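Horkeldale – Comunidade de Apoio
Categoria: Regulamento de condomínio
Dezembro de 2018

Utilização da sala comum para festas infantis

Solicita-se esclarecimento quanto à reserva da sala comum do edifício Grekside. O regulamento prevê uma caução de 54 euros, mas a administração exige agora a apresentação prévia de uma lista de convidados. Esta exigência tem fundamento, se não foi votada em assembleia?

Swanepoel
Importa verificar o teor do regulamento em vigor. Caso este atribua à administração competência para definir as condições de acesso, a lista poderá ser exigida. Na falta de tal disposição, recomenda-se o envio de carta registada a pedir a indicação da norma aplicável e a inclusão do assunto na próxima ordem de trabalhos.

nelto_749
No nosso prédio também pedem lista. Entrega-se e pronto.

Horkeldale_Apoio
Complementa-se a primeira resposta: a recolha de nomes de terceiros deve limitar-se ao necessário para a reserva. Em regra, bastará indicar o número de participantes e o responsável pela sala.
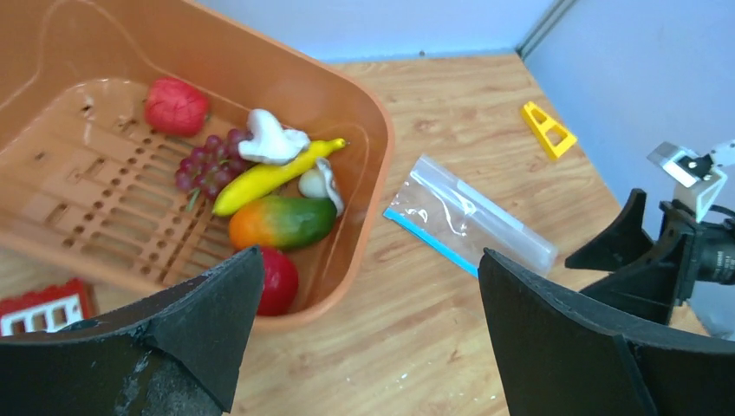 Quando deve ser devolvida a caução?
A devolução segue o prazo fixado no regulamento; no Grekside, são oito dias após a vistoria da sala.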